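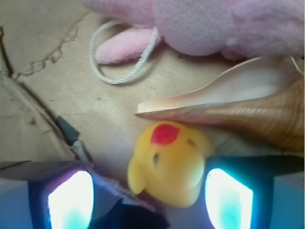
**About Us / Visits and Open Days**

Pastlow is a small robotics workshop and teaching lab. We set up robot arms for picking and sorting jobs, and we train the people who will run them. Shoshana Mbeki started the company after leaving a packaging firm, and Joaquim Neves joined the following year to run the teaching side. There are seven of us now, split between the shop floor and the classroom.

Most of our paid work is for small plants that handle mixed goods. These are places where the next item on the table may be hard, soft, round or thin, and where a machine set up for one shape won't do. A long-running customer is Kwok, a returns warehouse, where parts come back in every kind of packing. We also do bench testing for Uderico, a firm that makes finger pads and small fittings.

**What visitors see**

We open the lab to the public every November and to school and company groups through the year. A visit takes some two hours. It starts in the classroom with a short talk, then moves to the benches, where the arms are running.

The main demonstration is picking from a paper bag. We like it for visitors because everyone has reached into a bag without looking and knows what it involves. The bag has soft sides, the items lie at odd angles, and a plush toy has to be held differently from a rubber duck or a seashell. An operator starts the run and talks the group through it. Misses are part of the demonstration and we don't restart to hide them.

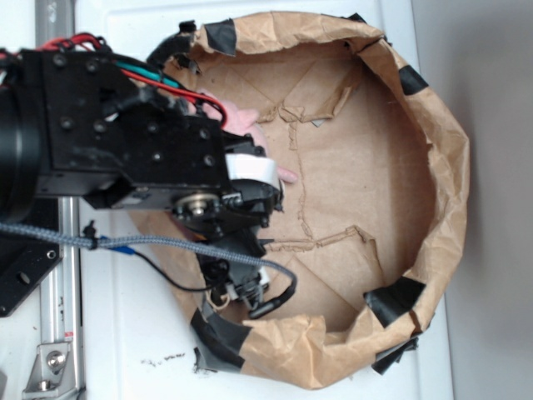 After the first run, groups can ask for changes. They may want the items moved, or a new one added from the box we keep by the door. School groups usually ask for the hardest thing they can find. Company groups tend to bring something of their own, and we are glad to try it if it is light enough and not sharp. Please tell us ahead of time if you plan to bring food products.

The second part of the visit is at the Zaden bench. Zaden is our own training course, named after the street where we had our first shop. Visitors sit with an instructor and look at what the wrist camera sees while the arm is moving, next to the view from the fixed camera. Joaquim usually leads this part. He used to teach middle school science and keeps the math light unless a group asks for more.

Visitors stay behind the yellow floor line while an arm is powered. Children under 12 need an adult with them at all times. Long hair should be tied back, and we ask that bags and coats be left in the classroom.
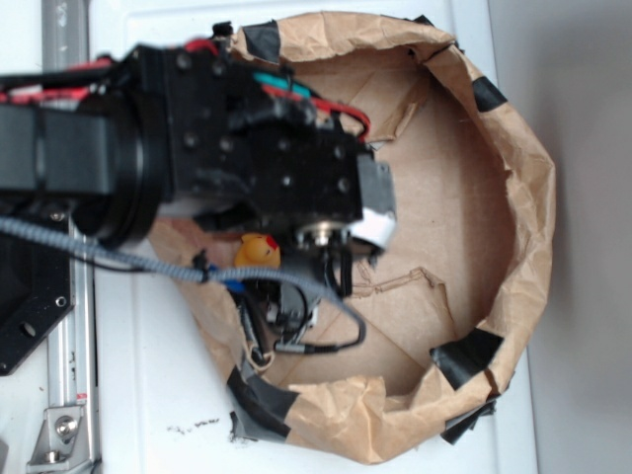
*Bag picking at the open bench, with the rubber duck.*

**Booking a visit**

Group visits are free for public schools. Company groups pay a flat fee, which goes toward student places on the Zaden course. We need three weeks' notice for a group and can't take more than one group in a day. Parking is behind the building, and the entrance on that side has a ramp.

To book, write to Shoshana through the contact form and include the size of your group, the ages if it is a school, and anything you would like to see the arm try.

Page last updated January 10, 2022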